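Good morning to everybody who follows my small moving diary. Today is June 13, 2018 and I have the keys to the new workroom for exactly one week, so I will write some posts about it. Please forgive my English, I try to be careful with it.

1/ For new readers: I repair and sell old picture frames and small boxes. Until now I did this in my bedroom in Sitham. In December I had frames under the bed, frames behind the door and one frame in the bathtub. It was time to find a room.

2/ I looked at four rooms. The first had no window. The second had a very nice window and a very bad smell. The third was on top of a bakery and I would become fat there. The fourth one is the room with the brick wall, and I said yes before I asked the price.

3/ The price is 400 a month. I had planned 200, so this was a difficult evening with the calculator. But I share it with other people who also need space, and when the cost is divided I can breathe again. 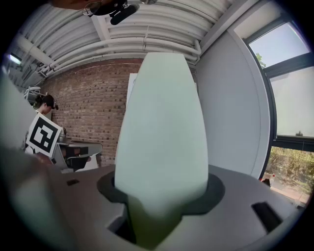
4/ I want to talk about brick, because I did not know anything about it before. Many people wrote to me "oh, how lucky, a real brick wall!" Yes, I feel lucky. But a brick wall gives dust. I put my hand on it, then on my trousers, and now these are my brick trousers.

5/ The bricks do not all have the same color. Most are red-brown and some are darker. On the first day I wanted to paint everything white. My sister told me on the phone to wait one month before I paint anything. I have waited one week and I already do not want to paint it.

6/ Question for people with experience: is it good to put a clear sealer on old brick inside a room? In the shop they offered me one from Zelteck, and the man was very sure. Then another customer behind me in the line said that a wall must breathe. They started to discuss it with each other and I went home with nothing.

7/ Until I know more, I clean it dry. Soft brush, from the top to the bottom, then the vacuum. I do one part each morning before coffee. I do not use water. With water I made a gray soup in the mortar lines, very ugly, and I had to leave it until the next day.

8/ Some of you asked about low tables. I like them for sorting, because I can sit on a cushion and see everything from above. For cutting they are terrible. My back told me this after one hour. So there will be one low table for sorting and one high table for work, and the high table I must still find.

9/ Now the shelves. This was the biggest discussion of the week (a discussion with myself). I wanted white, so that the corner does not become too dark next to the brick. I also wanted open compartments, because if I put things behind a door, I forget that I own them.

10/ I compared three kinds. The one from Flilten was 124 and looked strong, but it was too deep for small boxes. You put one box in front and then another box is lost behind it. With 100 I could buy a used one, not so deep, and keep the rest for lamps.

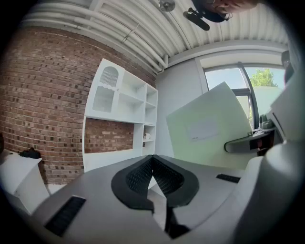
11/ My advice for shelves against brick: leave a little air. A brick wall is never fully flat, and if you push the shelf strongly it will rock on one side. I put a folded piece of cardboard under one foot of mine. It is not beautiful, but it is quiet now.

12/ Another thing about shelves without a back: the wall becomes the back. I did not think about this in the shop. White shelf and red-brown brick together look much warmer than white shelf and white wall. I had a plan to close the back with thin board and I have canceled this plan.

13/ The pipes. They are white, they go along the top of the wall and they bend near the corner. I asked if I can hang light things from them. The answer from the owner was one word, and the word was no. So the frames will hang from a wooden rail, which I must make myself.

14/ The ceiling is white metal with waves in it. I am told that with heavy rain it is like sitting inside a drum. It has not rained yet — I will report.

15/ About the window: I am very happy with it. There is a green tree outside and after lunch the light is soft enough to compare paint colors. For gold leaf I need this kind of light, lamps make everything too yellow.

16/ Still to do: the wooden rail, the high table, a mat for the door, hooks. Also I must decide about the old Prajapati cabinet which is still in my bedroom. It is heavy and I love it. My sister says that I should sell it. I did not answer her message yet.

17/ If you have a high table, solid, not wider than a normal door, please write to me. I can pay a little or I can repair two frames for you. Tomorrow I brush the next part of the wall.

Related posts
Frames in the bathtub: my December in pictures
How I remove old glue from small boxes
Four rooms in Sitham, and why I said no to three
Soft brush or hard brush? Your answers
My first try with gold leaf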